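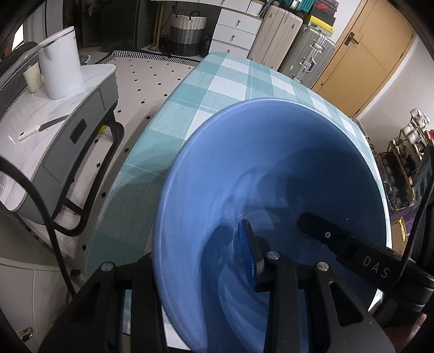

Dexter Barredo, Product Editor, Painemal Tableware

Trurel Mixing and Serving Bowl, Large, Blue

The Trurel is a deep round bowl with a smooth, glossy interior in medium blue. It is made for us by Jedeck and replaces the Vimby bowl, which left the range in March.

Specification
Diameter: 284 mm
Capacity: 4 litres
Body: stoneware, glazed inside and out
Foot ring: unglazed, ground flat
Pack quantity: 8 per carton (trade orders only)

Use and care
Dishwasher safe on the upper or lower rack. Suitable for the microwave. Not suitable for the hob, grill or oven. Allow a chilled bowl to reach room temperature before adding hot liquid. Metal whisks can leave grey marks on the glaze; remove these with a mild cream cleaner and a soft cloth.

Glaze shade varies slightly between firings. Customers matching existing pieces should quote the batch number stamped beside the foot ring.

Delivery
Orders over £35 are sent carriage paid to mainland addresses. Orders placed before 2 pm leave the warehouse the same working day.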